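Penum Upholstery Cleaner and Conditioner Set

Product code 1834
In stock at Prarkbridge. Click and collect or home delivery.

The Penum set is a two-step kit for finished leather furniture: a water-based cleaner, a cream conditioner, a soft brush and two cotton cloths. It is meant for sofas, armchairs, footstools and padded headboards with a sealed surface. Do not use it on suede, nubuck, unfinished aniline leather or fabric.

To find out whether your leather is sealed, put one drop of water somewhere out of sight, such as the underside of a cushion. If the drop sits on top, the leather is sealed and the set can be used. If it soaks in and leaves a dark mark, choose the Sundanetti dry kit instead.

How to use

Vacuum first with a brush head on low suction. Crumbs and grit gather along seams and in the dips round buttons, and will scratch if rubbed in. Shake the cleaner and pump it on to the brush, never straight on to the seat. Work in small circles, one panel at a time, and wipe with a damp cloth before moving on. Leave the whole piece to dry away from radiators.

Put the conditioner on with the dry cloth. A blob the size of a pea covers one seat panel. Leave it for an hour, then buff. Most homes will need the cleaner every 6 months and the conditioner once a year.

Pale leather shows dye from jeans and dark throws sooner than brown or black. Fresh marks usually lift with two passes of the cleaner. Marks that have been there for months may fade without going completely, and a stronger solvent will take the finish off along with the dye. 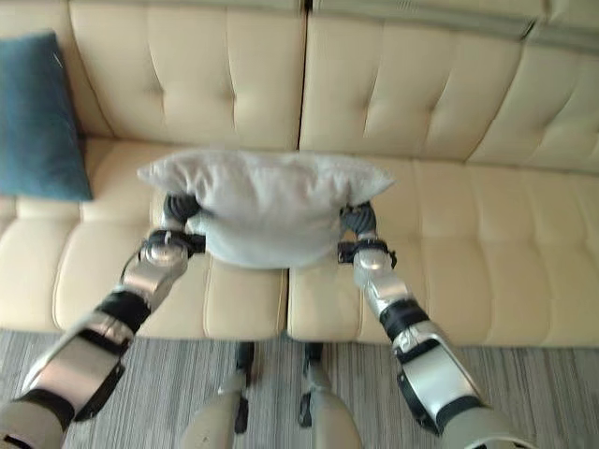 Efren Saludo found that the brush was fine on flat seats but too wide for deep buttoning, and that he got on better with an old soft toothbrush for the folds. He also used less conditioner than the leaflet says, as it had left a white line in the stitching the first time. Four stars.

We now sell a narrow detailing brush separately (code 2027). It has the same bristle as the one in the set. If cream does dry white in a seam, go over it with a barely damp cloth and it will come out.

What is in the box

Cleaner, pump bottle
Conditioner, screw-top jar
Soft brush
Two cotton cloths
Printed leaflet

Storage and returns

Keep both products upright and above freezing. The conditioner thickens in a cold garage but softens again indoors. Unopened sets can be returned within 56 days with the receipt. Opened sets can only be returned if faulty.

Goes with

Flanagan leather repair balm, neutral
Sundanetti dry kit for suede and nubuck
Penum spare cloths, pack of two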